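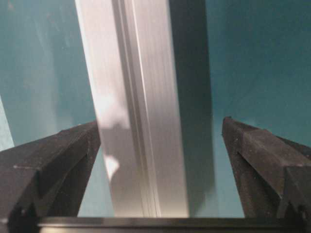 Hulum to Open Second Parts Warehouse in Nakus

NAKUS, April 2023 - Hulum, a supplier of framing parts and hardware for small workshops, will open a second warehouse in Nakus this spring. The building has 3931 square feet of floor space and will handle all orders from customers in the eastern half of the company's delivery area.

Hulum signed the lease in March. Shelving and a loading ramp are being installed now, and the first stock will be moved over from the main site in Jorus as each section of shelving is finished.

The new warehouse will carry aluminum profiles, brackets, end caps, fasteners and leveling feet. Profiles will be sold in full lengths or cut to order. Cut orders placed before noon will be ready for pickup the next working day. Orders of more than 100 cut pieces will need 3 working days.

Until now, customers in Nakus have had their orders sent from Jorus by road. Long bars have been the main problem - they do not fit on the regular parcel route and have had to wait for a larger truck. With stock held locally, the company expects most of these deliveries to arrive two days sooner.

The opening will not change prices. Delivery charges for long items will be lower for addresses in the Nakus area, and a new rate sheet will be sent to account holders before the site opens. Existing account numbers, credit terms and discounts will stay the same.

Hulum filled 3066 orders from Nakus customers last year, most of them for machine shops, sign makers and schools. The company plans to hire for warehouse, cutting and counter positions at the new site. Applications can be picked up at the Jorus counter or requested by mail.

The pickup counter in Nakus will be open on working days from 7 a.m. to 4 p.m. Returns of uncut stock will be accepted at either location with the original packing slip. Cut pieces cannot be returned unless the length is wrong.

The Jorus warehouse will keep its current hours and remain the company's main office.

About Hulum

Hulum sells aluminum profiles, fittings and hardware to workshops, schools and small manufacturers from its main site in Jorus.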